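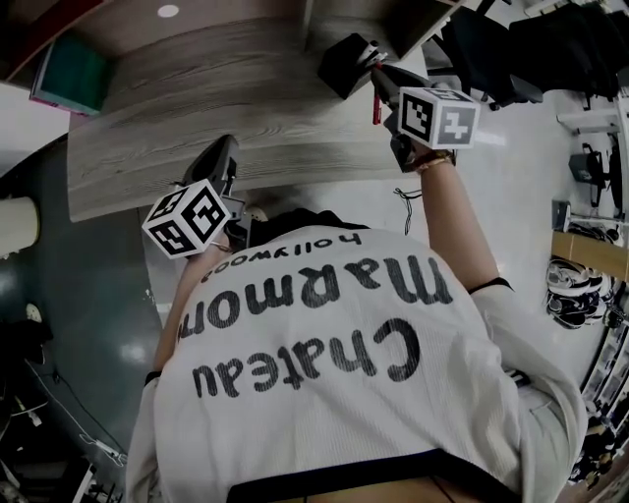 Wulotov Publishes Results of Household and Shop-Floor Chore Trial

TREVMONT, 8/15/26 – Wulotov, which develops training methods for home and light-industry robots, today published the results of its first chore trial. The report looks at whether machines can take over small everyday jobs such as clearing a desk, pairing shoes, coiling cables and putting stock back on a shelf. The company's answer is that they can do parts of these jobs, at a slow pace, and that most homes and small shops should not plan around them yet.

The trial covered 2,578 attempts at 110 separate chores. Each chore was first done by a person using a pair of hand-held grippers, so that the machine could learn from movements made with the same kind of fingers it has. The learned movements were then run on Akanda, the company's two-armed test robot, in furnished rooms and in a stockroom.

"People ask us when they can stop tidying up," said Ea Ingvarsson, head of research at Wulotov. "I tell them to keep tidying. Akanda can pick up one thing and put it where it goes, if the thing is stiff and the space around it is clear. A real desk has a pen lying next to a book, and the book is hanging over the edge. That is still hard."

Picking up single rigid objects was the strongest result. Boxes, books and closed containers were handled well enough that Wulotov will use them as the starting point for its next round of work. Thin objects lying flat on a table were weaker. The fingers often closed above the object or pushed it along the surface, and the robot did not always notice that it had come away with nothing.

Soft goods were the weakest group. Shirts, towels and bags change shape when they are lifted, and Akanda could fold a towel only when it was laid out flat first. Cables on the floor gave trouble in two ways, as something to pick up and as something to avoid while moving.
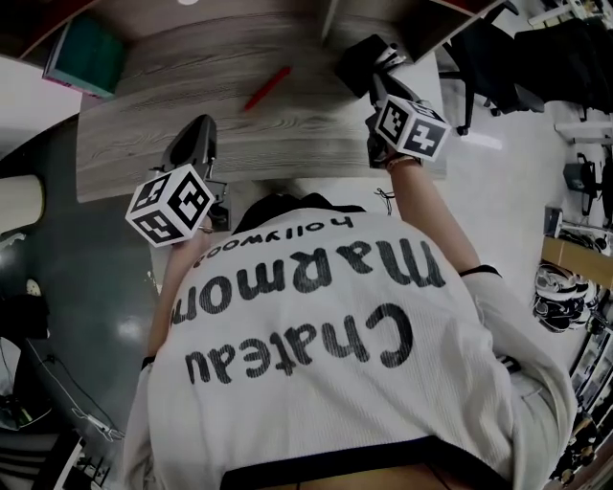 Both arms are needed for many of the chores on the list, and the report gives a full chapter to this. A person steadies with one hand and works with the other without thinking about it. In the recordings the two grippers often start side by side at the edge of a table and then take on different roles. The robot copied the reach of each arm fairly well. It had more difficulty with timing, and would sometimes let go on one side before the other had a firm hold.

Mahfuz Pathirana, who managed the recording sessions, said the rooms were left as they were on purpose. "We didn't clean up first. If there are sneakers in a pile and cords on the floor, that is what a robot will meet in somebody's house," he said.

Shop-floor results were somewhat better than household results. Shelves stay in one place and stock comes in known sizes. Curevo, a supplier of repair parts, let Wulotov run four chores in its stockroom after closing. Restocking small boxes went well. Sorting mixed returns did not, and a Curevo employee had to step in on most runs.

"I would take a machine that restocks overnight, even a slow one," said Tania Patwary, operations manager at Curevo. "I would not leave it alone with the returns bin."

Wulotov has not set a date for a product and is not taking orders. The next trial begins later in August and will add 1,000 attempts, most of them with cloth, cables and thin objects. The company also plans to test whether the robot can tell that a grasp has failed and try again without help – a skill that the report lists as its main gap.

The full report, including the list of chores and the scoring rules, is available from Wulotov on request. Researchers who want access to the recordings should apply in writing and say how they plan to use them.

About Wulotov
Wulotov is a privately held company based in Trevmont. It builds and tests training methods for robots that work in homes, stockrooms and small workshops.

Press contact: Kourosh Kermani, Wulotov Communications
Technical questions: Lakmal Paul, Wulotov Research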